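Wisham (suburb)

Wisham is an inner residential suburb of Brondport, 8 km south of the central business district. 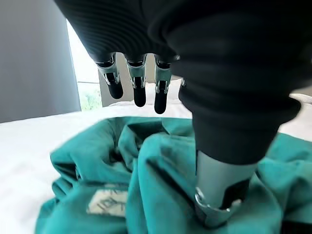 A crumpled teal garment on a white bedsheet.

The suburb occupies a low sandstone ridge between Navo Creek and the former tramway reserve. It is bounded to the north by Bassi Road and to the east by the creek. The western boundary follows the rear fences of the allotments on Tramway Parade and was adjusted when the adjoining shires were amalgamated; addresses on the odd-numbered side of the parade are still sorted under the neighbouring postcode.

Settlement and subdivision

The ridge was first held as a single grazing lease. Subdivision proceeded in three releases, starting at the northern end, where allotments were largest. The earliest houses are detached sandstone villas with slate roofs, return verandahs and rear service lanes. The second release, closer to the tram terminus, was sold in narrower lots and contains most of the suburb's semi-detached cottages. The third release remained partly unsold for several decades and was eventually built out with cream brick bungalows.

The tramway closed after the bus network was extended along Bassi Road. Its reserve was retained by the council and is now a shared walking and cycling path.

Housing

Wisham contains 534 occupied private dwellings, of which 73 per cent are separate houses. Semi-detached dwellings make up most of the remainder. Flats are confined to two walk-up blocks on Bassi Road and a converted flour store near the creek.

Allotments on the upper ridge are commonly 969 square metres, a size derived from the original survey. Re-subdivision is restricted by a minimum frontage rule, and battleaxe lots are not permitted north of the old terminus. Houses in this section change hands infrequently and are generally sold by private treaty. Prices on the creek side are lower, reflecting smaller lots and a flood overlay that applies below the second contour terrace.

Heritage controls

A heritage overlay covers the first and second releases. Under its provisions, alterations visible from the street require a planning permit, including changes to roof cladding, front fences and verandah posts. Rear additions are assessed against a sightline test taken from the opposite footpath. Exterior paint colours are controlled only where the masonry was previously unpainted.

The third release was proposed for inclusion but was left out of the final schedule. Several bungalows there have been replaced by two-storey houses.

Amenities

The suburb has one local shopping strip, at the corner of Bassi Road and Tramway Parade, comprising a pharmacy, a bakery, a newsagency and a small licensed grocer. Wisham Primary School stands on part of the third release. Secondary students are zoned to schools in central Brondport.

Navo Reserve, on the creek flat, has a cricket oval, tennis courts and a playground. The lower car park is closed during high water.

See also

Bassi Road
Navo Creek
Suburbs of Brondport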